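Kutasik Bench Sorter - is it ready for your rumpus room?

I get asked this every week at the Collthorpe shop, so I'm putting it on the product page. The Kutasik is a one-armed sorter on an upright column. You set a basket on one side, your bins on the other, and it picks things out and drops them where you've told it to.

Hard rubbish, it likes. Blocks and balls are easy going too. Cloth is another story - a blanket over the top of a pile still slows it right down, and I wouldn't trust it with a full load of washing yet (sorry, parents!).

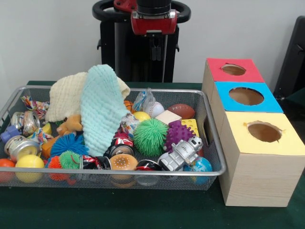
Toys, crushed cans and a couple of knits in the mesh basket, with the red, blue and yellow-topped boxes lined up alongside.

My honest favourite colour combo for the lids, by the way! Allow 25 minutes for a mixed basket. You'd do it faster yourself, but you could be making tea. Hire is by the day, with a 2 day minimum, and the next units arrive in October.

15 shares | 2 comments

gumboot_gal: Would it cope with socks?

shedlife: Had the Hosell one on hire. Great with cans, hopeless with tea towels.

Related items
Hosell Tabletop Arm
Yeo Mesh Basket, large
Yeo Sorting Boxes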